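Come print with us: I'm looking for a second pair of hands at Skarnance

Posted Jan 12, 2024
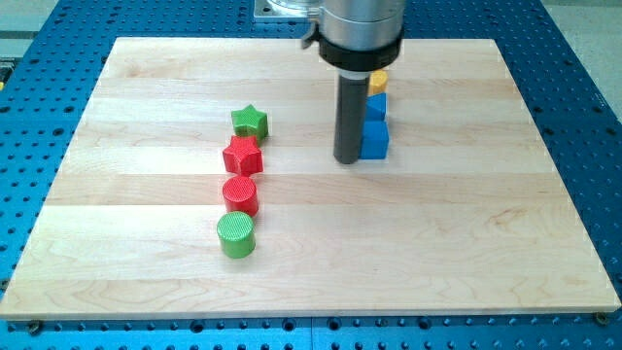
So, hi! I'm Higinio Cisneros, and I run the print room at Skarnance. We make dental models, night guard molds and surgical guides for dentists' offices, and for the last couple of years the print room has been me, four resin printers and a radio. It's gotten to be too much for one person (my inbox would agree), so I finally got the okay to hire somebody.

The job is print technician, full time, in our shop in Stotitz. Most of your day goes like this. Scans come in from the offices overnight, you open them up, check them for holes and weird edges, fix what can be fixed and call the office about what can't. Then you lay out the plates, start the printers, and while they run you wash, cure and trim whatever came off before. After lunch it's packing and labels, and the courier comes at 4 whether we're ready or not. We sent out close to nothing my first month here and now a normal week is over 1000 parts, so yes, it moves!

I don't care much where you learned this stuff. If you've worked in a dental lab, great, you'll already know what a margin is and I won't have to draw it on a napkin. But Eckhard Fröhlich, who does our finishing, came to us from furniture restoration and he's the best trimmer I've ever worked with. What I do need is somebody who can look at a part and see that it's off, and who'll say so before it goes in the box. You should be okay with computers, okay on the phone with a cranky front desk, and okay wearing gloves most of the day. If you're sensitive to resins, please think about that one first. We've got good ventilation, but it's still resin.

Experience with Hollmann, our nesting software, would be a nice surprise. I'm not expecting it. I can teach you the parts we use in a week or so, and the rest of the menus I've never opened myself.

Things I'd want to know if I were you:

Hours are 7:30 to 4:30 with an hour for lunch. There's no night shift. Every so often a printer fails a plate and one of us stays late, and that's paid.

Pay depends on what you bring, and I'll tell you the number on our first call so you don't sit through two interviews to find out.

You get 20 days off plus holidays, and health coverage starts the first day.

Parking is free but tight. The bus stops across the street.

We're also moving into the bigger space on Nendel in June, which means new benches, a separate wash room and a fifth printer that I've been begging for. You'd have a say in how it's all laid out, and you'd also be carrying boxes, sorry.

To apply, send me a resume and a few lines about something you made or fixed, anything at all, a bike or a bookshelf is fine. Photos are welcome. Skip the formal cover letter. If I like what I read, I'll call you, and then you'll come in for a paid trial morning where you trim a few models with Eckhard and ask us whatever you want.

I read everything myself, usually in the evening, so give me a few days to write back. The job stays open until I find the right person.

Higinio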